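**Does a label have to tell the truth?**

Food packages love to brag. "Tastiest ever!" Says who? Usually the company selling it.

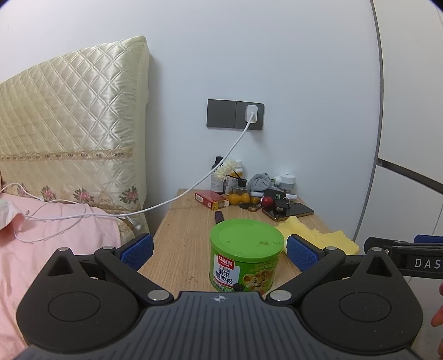
Start with cartoon animals. A happy animal tells you nothing about what you're eating – it's there so you'll ask a grown-up to buy it.

Next, the big words. "Natural" sounds healthy, but poison ivy is natural too.
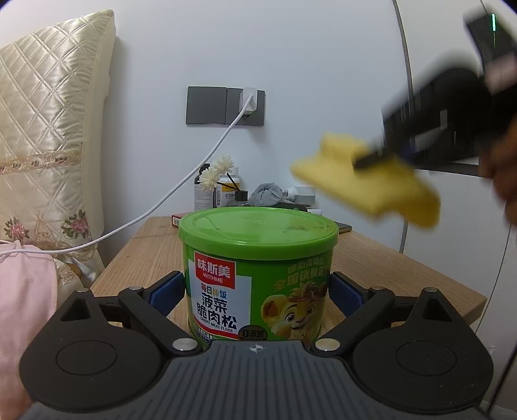

Numbers can be slippery. Say a snack has "only 100 calories." Is that the whole pack, or one tiny serving? Check the small print.

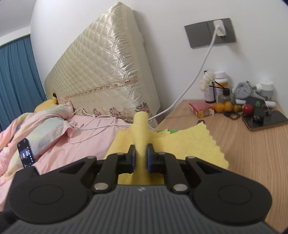
Then find the ingredients list. In the US, the heaviest ingredient comes first. Is it sugar? Hmm.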